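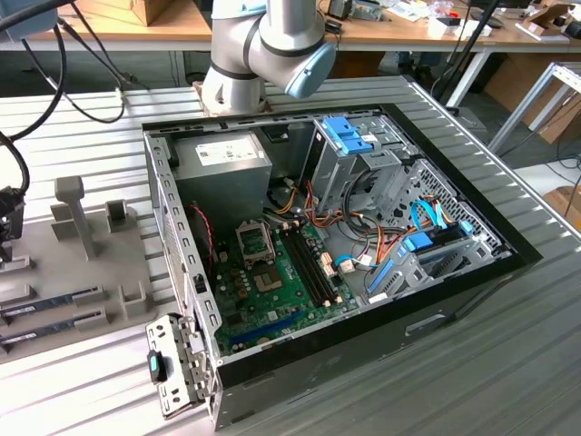 Issue 25, page 196

Open Case: a tower on its side

Every October the club newsletter gives its gallery to something that has been sitting in a member's attic. Last year it was radios, and we had letters. This year Maarten Koster brought in a desktop computer with the side panel off and the insides facing up, which is the most flattering angle for a desktop computer. Captions are by Wilma Geerts, who has owned several of these and is fond of none of them.

The socket. Empty, with its silver bracket flipped open like a mailbox on a day with no mail. Close the bracket before you carry a board anywhere. Cor Vermeulen didn't, in issue 19, and is still bringing it up.

Memory. Two long black slots, nothing in either. Memory is the first thing anyone borrows from an old machine, and "borrows" is a generous word. The little white latches at the ends are where your thumbnail goes, and sometimes stays.

Power supply. The gray box with the white label in very small type. Read the label if your eyes are up to it, then leave the box shut. Whatever you are hoping to find in there, you can buy for less than the ambulance.

Drive cages. One high, one lower down, both with blue latches. Somebody at a drawing board once decided that blue meant "pull here," and I have no quarrel with that person. My own Foretti tower used eight screws in three sizes and came with a spare that fit none of the holes.

Cables. Orange, yellow and red for the power, blue for the SATA data, and the whole lot strung across the interior like laundry. Roos Van Leeuwen ties hers in bundles and labels both ends. She has offered to do mine. I have declined, as I would like to keep the friendship.

The perforated wall. Rows and rows of slots down one side, for air. In my house they are for cat hair.

Next gallery: kitchen timers. Bring yours on Tuesday, and please take the batteries out first. Nathalie Hermans has the sign-up sheet.

We use cookies to remember your settings and count visits. By continuing to browse you accept this. Accept | Manage preferences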